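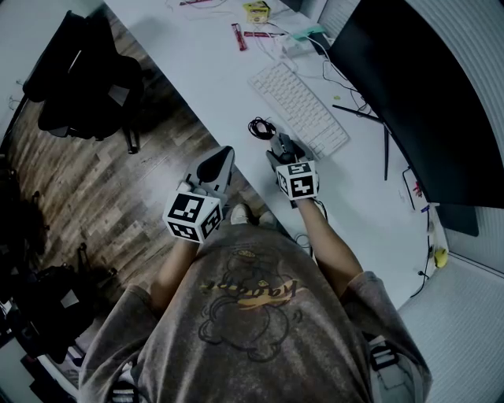 Automation of Cable Preparation at Dernetti: Effects on Bench Staff

1. Background

Dernetti assembles cable sets for office equipment at its Emthorpe site. Until March, bench staff picked, coiled and bagged every cable by hand. The company then began training a two-arm cell, known on the floor as Marty, to take over picking and bagging. Training data comes from staff who do the task at a desk with a hand-held gripper in each hand.

2. Method

We followed 7 bench workers through the changeover. Each kept a task log and was interviewed at the start and the end. Cell output was taken from the Bandilon job tracker. The logs cover 1,576 handled cables, 132 of which were recorded as demonstrations.

3. Findings

Demonstration work is slower than normal bench work. Workers reported that they had to give up habits such as holding a coil shut with the little finger – the gripper has no equivalent. Four named wrist fatigue as the main complaint. Two preferred the new task to bagging.

Of the 132 demonstrations, 73 were accepted for training. Workers were not told which ones had been rejected, and several asked for this in the second interview.

Job titles and pay grades did not change during the study. Daily piece targets did not change either, although time at the gripper desk did not count toward them.

4. Limits

One site, one product family. Thin cables only. Night shift was not covered.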